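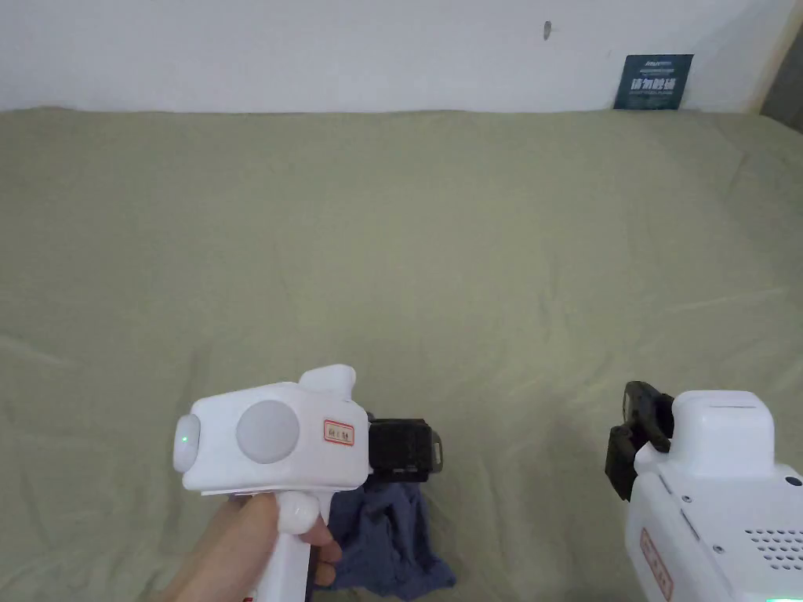

Teaching by Hand: Folding a Cloth on a Soft Surface
Final report, summer project, Group 3
Carolina Leitão and Khôi Khổng
20/09/2024

When we started in June we wanted to drive a robot arm from a keyboard, and our adviser, Dr. Mendes, very kindly let us try it for a while before asking how long one fold had taken us. (Too long!) So we moved to hand-held grippers, where you squeeze a trigger and do the chore with your own two arms, and the recording is what the robot learns from later on.

We chose cloth on a bed because we both wanted something people really do at home. A bed gives under your hands, the sheet creeps along with whatever you pull, and a dark blue cloth bunches up differently every time you drop it.

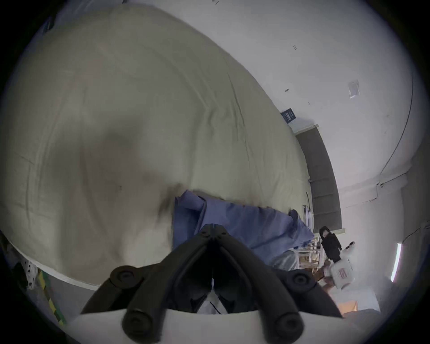
Our goal was 200 demonstrations, each one starting from a crumpled heap and ending with the cloth folded in half twice. Khôi did most of the early ones and I did most of the later ones, and you can tell us apart in the data - he grabs a corner and shakes, while I like to smooth everything down first. We threw out 54 recordings, mostly for tracking that jumped when one gripper passed in front of the other.
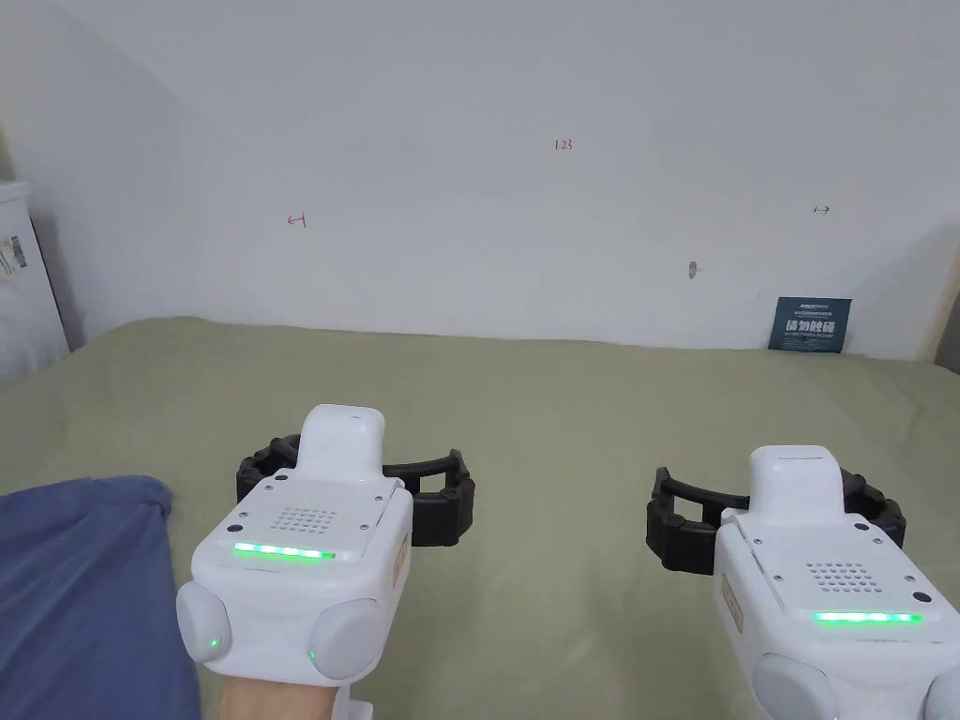
Holding both grippers level turned out to be the tiring part, and our wrists were sore by the end of the first afternoon. We took longer breaks after that, and the folds got neater too. If we had another term, we would agree on one folding style before recording anything, and we would love to try towels next.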